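Potted Flowers in a Shared Study Room: Placement, Watering and Handling

Project report, Interior Planting unit
Gus Whitlock and Radoslava Havlíček
Supervisor: Marloes Postma
2021-08-25

1. Background

The study room on the ground floor of the Kadlec building was repainted over the winter break and reopened with new tables and no plants. Students who used the room before the work told us they missed having something green on the tables. Our project was to choose a small set of potted plants for the room, decide where each should go, and write a care sheet that the people using the room could follow without any training.

We were given $500 for plants, pots, saucers and anything else we needed. The room has 14 tables, one long window bench and a low shelf beside the door. The windows face north, so the bench gets sun for most of the day in August. The tables furthest from the glass get very little.

2. What we wanted to find out

We started with a long list of questions and cut it down after our first meeting with Marloes Postma. The ones we kept were these:

Which positions in the room are suitable for a flowering plant, and which are better left to foliage?

How much colour do people want on a table where they are trying to read?

How should the pots be moved and cleaned so the plants don't get damaged?

We also wanted to look at whether artificial arrangements would do for the darker tables, but we ran out of time to compare them properly. That section is short.

3. Choosing the plants

We visited two nurseries and the plant stall at Grirberg market. Most of the flowering plants on offer were white, pink or yellow. We asked people in the study room to pick from a set of colour cards, and yellow and orange were the most popular. White came second. A few people said they didn't want flowers at all as they get hay fever, and we kept one end of the room to foliage only.

For pots we settled on plain ones. Radoslava wanted terracotta, which breathes better and is easier on plants that dislike wet roots. Gus preferred glazed pots, which wipe clean and don't leave a ring on the table. We used glazed pots on the tables and terracotta on the window bench, where there is a tray underneath.

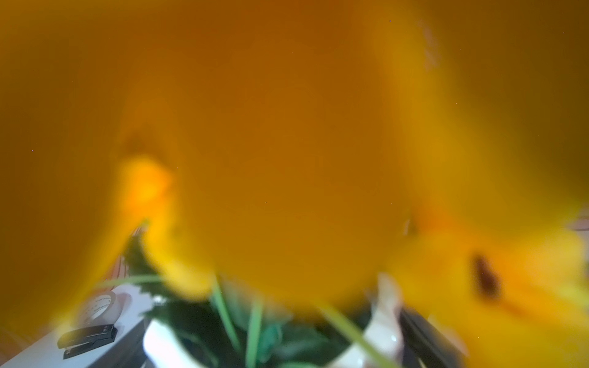
Flower size matters more on a table than on a bench. A person sitting down has the bloom at eye level and quite close, and a large flower can take over the whole view. We noticed this with the yellow-orange flower in the white ceramic pot, where the petals hang over the foliage and come down nearly to the rim when seen from close up. The colour is also much less even at that distance than it is from across a room, going from a brownish orange to lemon yellow. One petal has a dark brown spot on it, and we added a line to the care sheet asking people to look closely at marks like this before removing anything, as a marking or a flower part can be mistaken for damage. The white glaze does show up well against the leaves, and we would use the same colour again.

4. Placement

We moved the pots through three layouts. In the first, every table had its own pot in the centre. People pushed them aside to make room for laptops, and by the end of the first afternoon most were sitting at a table corner. Two had been put on the floor, where they were likely to be kicked.

In the second layout we put the pots at the wall end of each table. This was better, but the tables in the middle of the room have no wall end, and the pots there still got shifted.

The third layout left the middle tables clear and grouped the plants on the bench and the shelf, with single pots only on the wall tables. We kept this one. Oľga Kratochvíl, who looks after bookings for the room, asked for the shelf group to be kept low so that it doesn't block the notice board. We moved the tallest foliage plant to the far end of the bench.

5. Watering

Our first care sheet gave a watering day for each plant. It did not work well. People watered on the day whether the soil needed it or not, and sometimes two people did it without knowing. We changed the sheet to say: put a finger in the soil up to the first joint, and water only if it feels dry. We also added a column for initials.

The glazed pots were a problem at first as some had no drainage hole. We fixed this by keeping each plant in its plastic nursery pot inside the glazed one, and lifting it out to drain in the sink for 16 minutes. That is simply how long the kettle and a cup of tea took the first time we did it, and we have not tested other times.

6. Moving and cleaning

Hold the pot by its base and not by the rim. With a large bloom it is easy to press a petal with the back of your hand when reaching for the rim, and creased petals don't recover. Turn the pot so the widest side of the flower faces away from you before lifting.

Wipe glazed pots with a damp cloth. Dust leaves with a soft dry brush. We left the flowers alone - the brush we had was too stiff for petals.

7. Artificial arrangements

Ludmila Ondrejka lent us a catalogue from Astik with artificial arrangements for offices. The prices were higher than we expected, and two would have used up most of what we had left. For the darkest wall table we used a foliage plant instead and swap it with one from the bench when it starts to look thin.

8. Problems and next steps

The colour card survey was only open to people who were in the room when we were, so evening users are missing from it. We also changed the care sheet and the layout in the same period, which makes it hard to say which one helped the plants.

If the project continues, we would like to try 3 smaller flowering plants in place of each large one on the wall tables, and keep the large blooms on the bench. The care sheet is taped inside the cupboard door next to the sink, with spare copies in the drawer underneath.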